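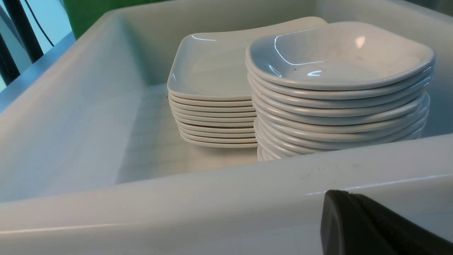

Square dishes and deeper bowls, stacked side by side in the white bin.

Index Threads Previous Next Search Subscribe

To: dining-services list, Drerercombe
Subject: Re: Tableware bins, Funen pantry and Bjarnason Hall

Colleagues,

The following supersedes the guidance on tableware bins circulated to this list in March. It applies to the Funen pantry and to the service counter in Bjarnason Hall. The main kitchen will continue under its present arrangements until the new shelving has been installed.

The purpose of the change is to have one method of returning and drawing tableware at both locations. At present a setter who is trained in one pantry and assigned to the other must learn the bins again. Supervisors have also reported that plates and bowls are being returned in mixed stacks, with a few bowls left on top of the plates at the end of a shift and then carried out to the floor that way.

Effective with the start of the next term, square plates and square bowls are to share the large white bin, in separate stacks standing next to each other. Soup spoons are assigned to the teal bin and other cutlery to the gray bin. The three bins are to stand in a line, with the white bin on the left, the teal bin in the middle and the gray bin on the right. Serving trays are placed in front of the bins, within reach of the person setting them.

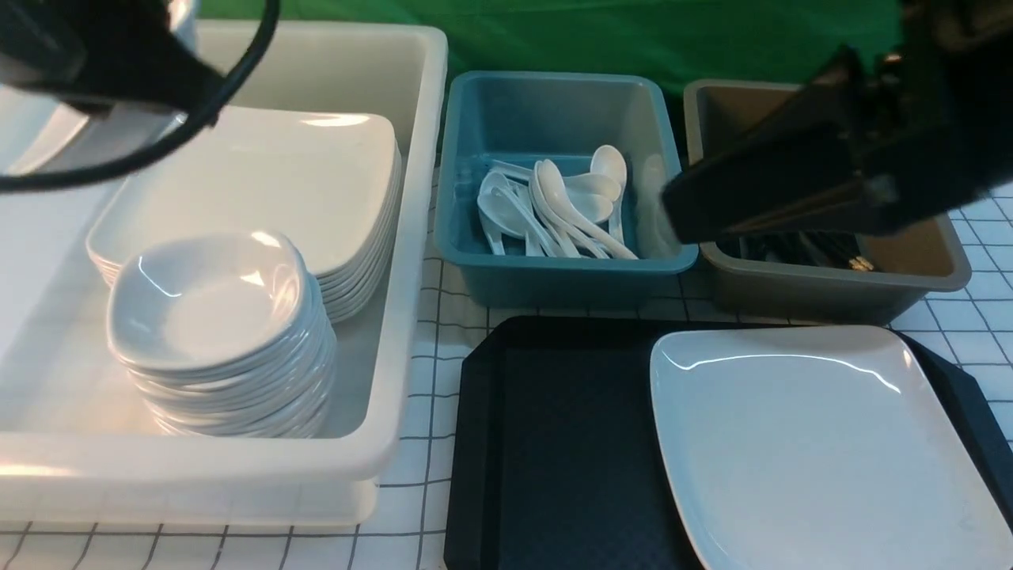 Rafia Ansari wrote:

> I support keeping the plates and bowls together, but I would like
> the list to consider the height of the bowl stack before this is
> adopted. The bowls nest well when they all face the same way. When
> one is turned, every bowl above it sits a little crooked, and by the
> time the stack is up to the rim of the bin it leans on the plates.
> We had two chipped at the Bjarnason counter this way, both from
> the middle of a stack.
>
> I would also ask that the spoons be laid with the handles in one
> direction. They are put in by the handful at closing and it takes
> the opening setter a good while to pick them apart. I know this is
> asking more of the closing shift. Could the time be found somewhere?
>
> Last, is the second bin order with Vindumeck still going ahead? If
> the spares are coming I would rather start a second bowl stack in a
> spare than build the first one higher.

These points have been reviewed with both pantry supervisors, and responses are as follows.

1. Stack height. The procedure now limits a stack of bowls to 12. The draft contained no limit. Plates may be stacked higher, provided that the top plate remains below the rim of the bin when the bin is to be moved. If a bin is to stay in place for the whole service, the supervisor may use discretion with the plates. The limit for bowls applies in all cases.

2. Direction of bowls. The square shape does allow a bowl to be set down slightly turned without the setter noticing. Staff are asked to align the corners as each bowl is added, and to correct a stack from the top down when it is found out of line. A leaning stack should never be pushed upright from the side.

3. Spoons. Handles are to be laid in one direction at closing. Ten minutes have been added to the closing shift in Funen for this and for wiping out the bins. The Bjarnason schedule is already longer and will not change. Supervisors there should raise the matter again if the time proves insufficient.

4. Vindumeck order. The order for additional bins has been approved and the supplier has confirmed it. Delivery is expected before term. Spare bins are to be kept under the counter and used for overflow bowls first.
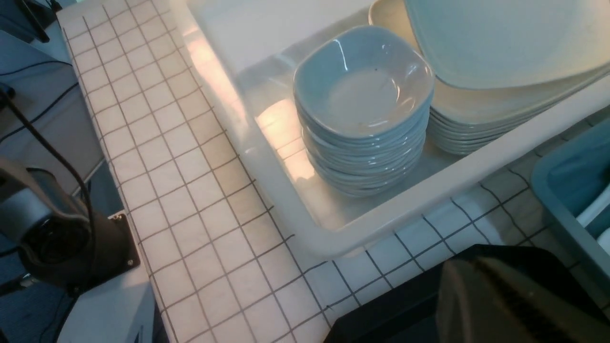
Bowls and plates sharing one tub, each in its own stack.

With regard to drawing tableware for service, the order on the tray is plate first, then bowl, then soup spoon, then cutlery. A tray should be completed before the next is begun. Some setters prefer to lay out plates on every tray and return for the bowls, and for a seated dinner of 100 this is acceptable if the counter is clear. For the open lunch service it has led to trays going out without spoons, and it should be discontinued there.

Take pieces from the top of the stack only, with both hands for plates. Each piece is to be looked at on the inside before it is placed. Food residue, gray cutlery marks and chips at the rim are separate matters and should be handled separately. Pieces with residue go back to the dish room. Marked pieces may be used for staff meals until the next treatment with cleaning paste, which the dish room carries out monthly. Chipped pieces are withdrawn at once and entered on the breakage sheet.

Bowls require somewhat more care in this respect than plates. The glaze is glossy, and under the counter lights a reflection along the bottom of a bowl is easily taken for a scratch, or a scratch for a reflection. Tilting the bowl slightly will settle the question in most cases.

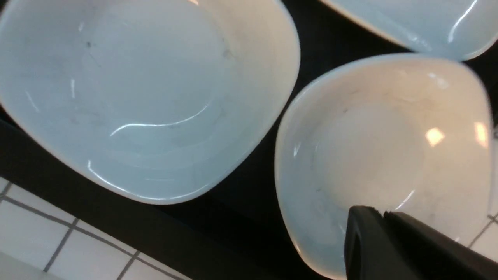

Where doubt remains, set the bowl to one side on the tray and continue. The supervisor will look at all such pieces together at the end of setting, and staff should not hold up the line over a single item.

The opening inventory for the two locations has been entered at 565 pieces, of which 300 are assigned to Funen. Cutlery is recorded separately and is excluded from those totals. Supervisors are asked to verify their own holdings during the first week of term and to report differences to this office in writing. Breakage recorded before that time will be charged to the previous year.

The printed procedure will be posted at each counter. The older sheet, with the blue heading, should be taken down when the new one goes up. One copy of the older sheet is also taped inside the cupboard door in Funen and has been missed in past revisions.

Comments on the limit for bowls may be sent to the list. Questions on scheduling should go to your supervisor.

Office of Dining Services
Drerercombe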